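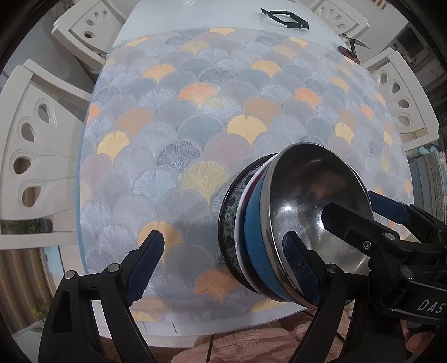

**Figure 1.** Three nested bowls held in the jaws of the hand-held gripper, over the patterned tablecloth.

### 3.2 Collecting the table-clearing set

We're a student project, so most of our method came out of what we could carry on the bus to Plelmont. In the end that was 2 hand-held grippers, a bag of crockery and a laptop that needed to be plugged in at all times. We split into pairs, one person working the gripper and the other keeping notes, and swapped whenever somebody's hand got tired (it's the thumb that goes first, in my experience).

By the end of September we had 1008 recordings across 21 tasks. Stacked bowls were my favourite and also the biggest pain. In Figure 1 the outermost bowl is polished steel, with a blue one and a patterned ceramic one nested with it, and you can see the highlights and bent reflections on the steel. Vuso, our tracking script, really didn't like shiny surfaces! It would lock on to a bright spot inside the bowl and follow that instead of the rim. We tried masking out the brightest pixels, which helped a bit, and then gave up and marked the rims by hand for the worst clips.

The tablecloth was another argument. Half of us wanted plain white, as in the Astell handbook our club started from, and half of us (me included) wanted something busy. The fan print won. I still think that was right – a policy that only copes with a bare table isn't much use at teatime – but I'll admit it made the labelling slower, and we haven't got a matching plain-cloth set to compare it with.

We counted a grasp as good if the whole stack left the cloth together and was put down again without any bowl sliding out. Dropped stacks stayed in the set with their own label. Clips where the person had let go and started again were cut in two, and both halves kept the same task name.

### 3.3 Training

All the training ran on Campos, the shared machine in our lab, mostly overnight when the other groups weren't using it.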